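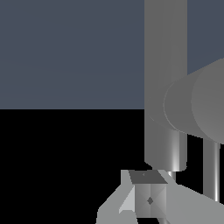 Blue-gray wall, black floor.

Tuesday, 9:40 pm
Posted by Qusai Masri

So we're finally redoing the kitchen in our place in Akstead, and I'm stuck on color. My wife wants blue-gray next to black. I like it in theory, but our one window faces north and by February it's a cave in there. Has anyone lived with a dark kitchen for a couple of winters? Did you get sick of it?

Also the plumber quoted me $509 to swap the faucet, labor only. Is that nuts?

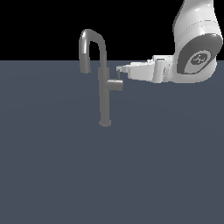

I did call a second guy and he said $383, but he wants me to buy all the shutoff valves myself and he can't come for four weeks. We've been washing dishes in the tub for two days, so you can guess how that went over at home.

dondach_dan
Do the dark color! We went nearly black and I love it at night. Just put lights under the cabinets – that did more for us than any paint would have. And yes, 509 is nuts. It's an hour of lying on your back and swearing.
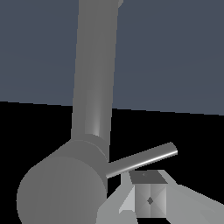 You need a basin wrench and a flashlight, plus a kid to hold the flashlight. I put in our Mokoena on a Sunday and it still doesn't drip.

pixiebell
Gotta disagree with Dan on the paint. I had a dark kitchen facing north and every crumb and water spot showed, and I repainted it cream after one winter. Put up a big test patch and look at it at breakfast, when you're grumpy.

Qusai Masri
Ha, grumpy I can do. I'll grab a sample can from Trillier this week. Still scared of the plumbing though. The shutoffs are old and I don't trust them.

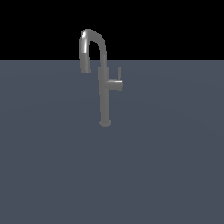
mokey_r: Then pay the $383 guy. Old shutoffs are the one part I wouldn't touch – mine snapped off in my hand and we lost the floor. Dan got lucky.

dondach_dan
Lucky, my foot. But okay, if the valves are crusty, call the guy.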